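3.2 Layout of the opened desktop towers

The study covers office desktops taken out of service and passed to the Wollisix reuse workshop. The inventory held 195 machines, of which 189 could be opened without damage to the case. Each tower was laid on its side with the side panel off. We then noted which parts a worker could reach at once and which were blocked by something else.

Parts were grouped by how much had to be moved first. In towers of the type shown in Figure 4, the processor socket sits near the middle of the board, with memory slots to its left and a graphics card below it. The power supply lies along one edge of the case. Cables to the drives were recorded as a separate item, as they were the most common cause of delay in the Komari trial.
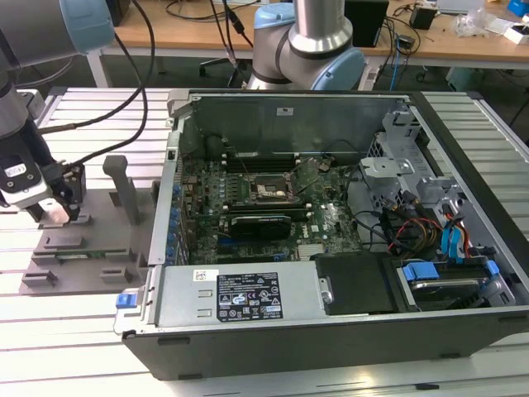
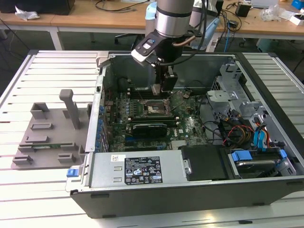 Figure 4. Desktop tower on its side with the side panel removed. Both views show the exposed processor socket, the graphics card and the labeled power supply with its blue release latch.

Which part should come out first when the aim is to reuse the motherboard?

The graphics card should come out first in most towers. It is the heaviest part held by a slot on the board, and it can strain that slot when the case is moved. The drive cables follow, then the power leads.

Across all machines we logged 948 removal steps. Steps that needed a tool were marked with the tool's size, using the Shokri parts list as amended in July. In 16 towers a screw had been replaced with one of a different head, and these were timed separately. The times for the Zisthorpe batch are given in Section 3.3.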